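Clearing the Table

2/6/19

The woman who runs the front room at Flinari would like it known that she did not set out to have opinions about tables. She had a perfectly good career in office leasing. Then she took over a shared workroom on the second floor of the Dunmont building, and within a month she was lying awake thinking about where pens go.

"People imagine the hard part is the rent," she says. "The rent is one email. The pens are forever."

She agreed to talk as long as her name stayed out of it, on the grounds that her mother reads this column and has never seen her clean anything. We met in the room itself, at the table that has caused most of the trouble. It is a light wooden thing with rounded ends, bought secondhand from an office supply outfit called Ruppert that was closing its showroom. It cost 233 dollars, and then another 40 to get it up the stairs.

The rounded ends were the selling point. With a square table, she explains, everybody claims a corner, and once a person has a corner they begin to furnish it. She has seen a desk lamp arrive in a corner. She has seen slippers.

"You can't own the end of an oval," she says. "You can try. You put your mug down and it looks like you've forgotten it."

It didn't entirely work. In the first winter the table collected everything the room had no better idea about. Tape, chargers, somebody's tax forms, a bowl of keys that fit no lock in the building. She tried a sign, which people moved to make space for their things. She tried a basket marked Lost, and it filled up with items whose owners knew exactly where they were, because they had put them in the basket.

The rule she has now is short. At the end of the day the table gets cleared down to what somebody will use in the morning, plus one thing that is nice to look at. The small open shelf under the near edge can hold whatever fits in it, and if it doesn't fit, it goes home with you.

I asked who decides what is nice to look at.

"I do," she says. "This is not a democracy, it's a room."

Her choice is a sprig of flowers. She went through a phase of real ones, which were lovely on Mondays. The membership at Trudance, the dance studio downstairs, still brings up the tail end of its recital bouquets, and she accepts them graciously and finds them a home elsewhere. The table's sprig stays where it is until somebody wipes the surface, and then it comes back an inch to one side or the other. She has stopped correcting the inch.

Drinks are the weak point in the system. She has no objection to a bottle on the table, provided the cap is on it. What bothers her is the bottle with two swallows left, which in her experience no adult will either finish or throw away. "They think it's still a drink," she says. "By Thursday it's a tenant."

Then there are blades. Anyone who opens boxes in the room leaves the utility knife out afterward, and she used to go around tucking it away in the shelf. She gave up when she noticed that people hunting for it emptied the shelf onto the table to find it, and never reversed the process. Now it can stay on top.

She is less strict about chairs. The woven one beside the table is the only seat in the place anybody fights over, and she considers that a healthy use of people's energy. She did once price a full set to match. The quote came to 2,679 dollars, and she says she laughed so hard the salesman asked if she needed a minute.

Her own supply of patience is replaced yearly, she tells me, along with the markers. The room spent 536 dollars on stationery last year, and she could account for very little of it by December. Markers leave in pockets. She doesn't believe anyone steals them. She believes they are carried off in a kind of trance, and that there is a kitchen drawer across town with her whole budget in it.

A marker and a few small things, and plenty of bare wood between them: 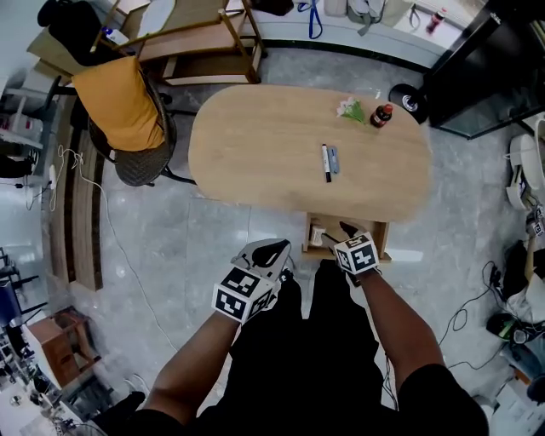
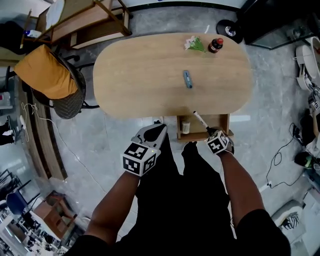 One longtime member, asked on the stairs whether the rule had changed anything, said that it had ruined her at home. She now clears her own dining table every night down to one nice thing, she said, and her husband has begun to ask, a little nervously, whether he counts. She has also started using the shelf test on her hall closet and is down to two umbrellas. As for the missing markers, she said she would have to look in her kitchen drawer and get back to us.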